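23 November 2000

Dye bench, Junwood batch, continued.

Started the second round of the Junwood cottons this morning. The first round faded too fast in the window test and I want to know if it was the dye or the rinse. Same recipe as in April except for the mordant, which went in at half the amount. Bath took nearly 22 minutes to come up to heat, slower than last time. The thermostat on the small vat reads low again. I put tape over the dial and wrote the true setting on it, so please go by the tape.

Strips 1 to 6 went in together, strips 7 to 13 after the top-up. I lost the tag off strip 9. It is the one with the pinked edge, I am fairly sure. If the numbers for 9 and 10 look swapped later, that is why.

Rinse water was hard today. The Pramau softener needs salt and there is one bag left under the sink. I did the last rinse with distilled for strips 11, 12 and 13 only, so those three should be compared with each other and left out of the main table.

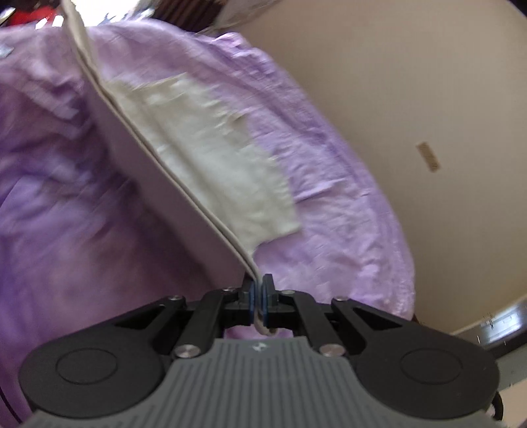 White sheet lifted off the lavender-purple cloth.

Rub test, dry: no color on the white for strips 1 to 5, a faint mark from 6, more from 7 and 8. Rub test, wet: everything marks. Strip 12 was the best of the wet ones, which makes me think the water matters more than the mordant. I would not say so to Ham yet. They asked for a plain answer on the mordant and we do not have it.

Weighed the remaining Drolletti powder after lunch. The jar is lighter than the log says it should be, by more than a spoonful. Either somebody took a sample and did not write it down or the April entry is wrong. I looked back and the April entry has a figure crossed out and no initials next to it. Initials please, everyone, even for small amounts.

pH at the end of the bath was lower than I expected. Calibrated the meter afterward and it was off, so I do not trust the earlier readings either. They are in pencil on the sheet by the scale. Leave them in pencil.

The drying rack by the door drips on the floor where people walk. Moved it to the other side of the sink. The wool samples on the top rail are from a different job and have nothing to do with this one — do not trim them.

To do:
Order salt.
Repeat 7 and 8 with distilled in every rinse.
Cut 2 new window strips from the undyed roll and date them on the back.
Ask Junwood if their cloth was scoured before it came to us. It beads water in patches near the selvage and I doubt it was.

Vat drained, lid left off to air.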